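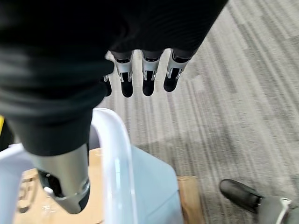
## April, build notes, Hustgate workshop – hand and sleeve

Kettle on, door shut against the wind, and a good long stretch at it this time, so I'm writing it all down before I go home and forget which screw was which. Panya was in from the start and Štefánia came by later on with the spare tendon cord.

The main job was the sleeve. We've been round and round on this. The first one Wanpen sewed was lovely but too snug across the back of the hand, and every time the fingers closed it crept up and took the cable tie with it. The new one has more slack in it and I like it very much better, even if it does bunch up over the palm. I'd sooner have a bit of bunching than a sleeve that fights the motors. Wanpen, if you're reading this, please don't take it in again! What I would ask for is a small tuck on the thumb side, just enough to keep the cloth off the thumb joint when it swings right over.

Fingers next. Panya went over the pins one at a time with the little torch and found the one on the third finger had been walking out again, the same as last month. He pressed it back and put a dab of the green stuff on it. I've asked him to mark it with a paint pen so we can tell at a glance if it shifts. The rubbery tips are wearing well and I don't think we need to order more yet, though Duangjai has found a cheaper place for them and wants to try a softer grade. Fine by me, as long as we change one finger and leave the others alone, otherwise we'll never know what did what.

Then the slow cycle, open and close, with the Mevinon board running the whole thing off the bench supply. I set it for 686 cycles (the number is left over from Noel's old script and I've never had the heart to change it) and it stopped itself at 134 with a current fault on the thumb.
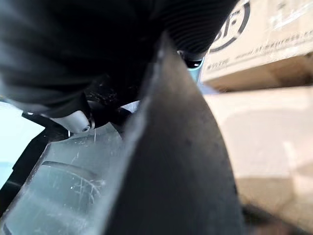 We had a good think about that. My first guess was the motor, because I always guess the motor, but Panya thought cable drag, and I'm fairly sure he's right. With the wrist turned over, the bundle has to go round a tighter bend than it was ever meant to, and you can feel it stiffen under your fingers. We let out a couple of centimetres of slack and clipped it further back – nothing clever – and started again from zero. Second run got through the lot without a murmur. Thumb current peaked at 71 per cent of the limit, which leaves us more room than I'd hoped for, but I'd like to see it do the same again from a cold start before I believe it.

Still to do:

- Move the clip properly. It's only on with tape at the moment, so please don't hang anything off it.
- Paint pen on the third finger pin (Panya).
- Ask Štefánia whether the Dretdale cord comes any thinner. The present stuff is strong enough for a boat.
- Try one soft tip, index finger only, once Duangjai's order turns up.
- Tidy the log folder. My fault, all of it.

Noel wants to borrow the bench supply for his own build and I've said yes, so the next long run will have to wait until he brings it back. I'll leave the board plugged into the laptop with the new limits saved as "thumb2", and the old ones are still there under Noel's name if anybody needs them.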